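Let the arm stand still for one hour

I look after one robot arm. It is a small job compared with what people imagine when they hear the word robotics. I do not train the policies and I do not write the papers. I keep the cell in such condition that other people can trust it, both the real cell, which stands in a room at Lazăr, and its simulated twin, which we call Kastby. My opinion, after 18 months with both of them, is that we spend too little time on setup, and that we spend it at the wrong moment.

In most teams I have known, setup is something you do once. The arm is bolted, the gripper is mounted, somebody runs the calibration, and after that the cell is considered finished. Then come the weeks in which the results become slowly worse, and everybody looks for the reason in the learning code. My colleague Petrică Nedelcu lost 14 days in this way last October. The fault was one screw on the gripper flange, which had turned a little. The fingers closed a small distance beside the point where the software believed they would close. For large objects it made no difference. For a pencil it was everything.

After this case I wrote a routine, and I have defended it since then against many impatient people. Every morning, before the first task, the arm goes to five known poses, and the position of the fingertips is compared with the model. The screws at the flange are checked with a torque key. The cable is looked at along its whole length, by a human, with eyes. If there is any doubt, the arm stands still for one hour and we find out. Marius Radu, who leads our group, called it at the beginning "the prayer". He does not call it so anymore.

What surprised me more is that the simulated cell needs the same care. Many people believe that a simulation cannot go out of order, as it has no screws. But it has files, and files are changed by people. Somebody exchanges the gripper model for a newer one and the origin moves. Somebody makes the counter a bit higher so that a new kitchen looks nicer. Somebody adds a paper towel roll with the mass of a brick. I have seen all three, the brick twice.

So I do the checks in Kastby too. I stop the arm above the objects with the fingers open, and I look at it before I look at any number. Is the hand above the place where the joint values say it should be? How much room is left over the tallest thing on the counter? Do the shadows fall as one would expect?
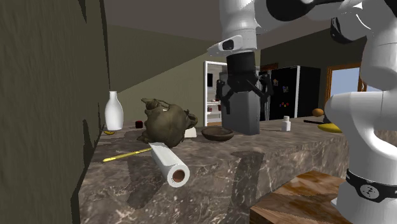
The kitchen layout in Kastby, gripper open over the gray box.

I choose a crowded counter for this check on purpose. A clean table with one cube on it forgives almost every mistake of setup. A bowl standing close to a tall box does not forgive much, and a soft, lumpy thing like a sack is a good test of whether the contact settings make any sense. If the box stands directly under the fingers, a height error shows itself on the first slow move down, and I prefer to learn it then than after 1000 runs on the cluster.

I know the arguments against this. The first is that the check should be automatic, and I agree in part. Our script, Biltanon, compares the joint limits, the masses and the tool offset with a reference file, and it has found more errors than I have. But the reference file was also written by a person. In spring it contained a wrong tool length, and the script reported every morning that all was well. It was a human look at the hand, hanging visibly too low – nothing cleverer than this – that brought the mistake to light.

The second argument is about time. A group that rents its computing by the hour does not like to hear that somebody wants to look at a kitchen. I once had a discussion about this with an engineer from Bustlow, which supplies us with scene models. He said that with enough random variation in the training, small errors of setup are washed out. For some errors this is true. But variation is spread around a center, and if the center is wrong, you have only made a wide cloud around the wrong place. We started run 1742 with such a center. It finished without any warning, and we could not use it.

The third argument is one that is seldom spoken aloud: maintenance is boring work, and it is given to the newest person, who changes every half year. Here I have no technical answer. I would only ask that the one who does the checks also has the right to stop the cell, real or simulated, and that he or she does not have to ask for permission first. In our group this right was written down only this year. It fills two lines on the sheet beside the emergency button, under the list of spare fingers.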